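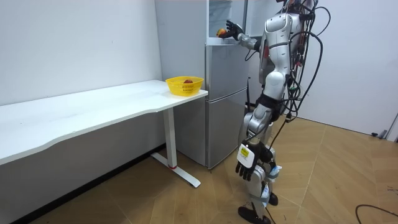 Una pieza de fruta roja y amarilla en el compartimento superior del frigorífico.

Cómo congelar melocotones sin que se pongan marrones

Cada mes de mayo empiezan a llegar los primeros melocotones y siempre compro demasiados. En el mercado de Normont venden la caja entera más barata que dos bolsas, y en mi casa somos pocos. Por eso aprendí a congelarlos. El método que explico sirve también para nectarinas y albaricoques.

Lo que se necesita

Melocotones maduros pero firmes, alrededor de 1.000 gramos
El zumo de 2 limones
Una olla grande y un bol con agua y hielo
Una bandeja que quepa plana en el congelador
Papel de horno
Bolsas de congelación con cierre

Yo utilizo las bolsas Stulteck de tamaño mediano, pero cualquier bolsa gruesa es buena. Las bolsas finas de la compra no protegen bien y la fruta coge el olor de otros alimentos.

Elegir la fruta

El melocotón debe ceder un poco cuando se aprieta cerca del rabito. Si está duro, déjelo unos días fuera del frigorífico, sobre la encimera, en una sola capa. Las piezas con golpes no se congelan bien; con ellas hago compota el mismo día.

Pelar

Ponga a hervir el agua. Con un cuchillo haga una cruz pequeña en la base de cada melocotón. Métalos en el agua hirviendo durante medio minuto y páselos enseguida al bol con hielo. La piel se levanta con los dedos. Si se resiste, repita el baño unos segundos más.

Para las nectarinas yo no quito la piel. Es cuestión de gusto.

Cortar y añadir el limón

Parta la fruta por la mitad, retire el hueso y corte gajos de un dedo de ancho. Échelos en un bol con el zumo de limón y mézclelos con las manos, con cuidado de no romperlos. Es el limón lo que evita el color marrón, así que conviene hacerlo sin pausa, melocotón por melocotón.

Primera congelación

Cubra la bandeja con papel de horno y coloque los gajos separados. Déjelos en el congelador 3 horas como mínimo. Si el cajón está muy lleno, necesitarán más tiempo. En mi viejo congelador Mahrous los dejaba toda la noche.

Guardar en bolsas

Pase los gajos duros a las bolsas, saque todo el aire que pueda y cierre. Escriba la fecha y la cantidad con rotulador antes de llenar la bolsa, porque después el plástico está frío y la tinta no se fija.

Se conservan bien hasta 52 semanas, aunque a partir de la mitad de este tiempo pierden algo de perfume.

Cómo usarlos

Para batidos se ponen congelados directamente en el vaso. Para tartas, déjelos descongelar en un colador, que sueltan bastante líquido, y guarde este jugo para mojar el bizcocho. Como fruta de mesa no los recomiendo: la textura queda blanda.

Publicado el 21 de mayo de 2018 en Rimine, sección Conservas y congelados.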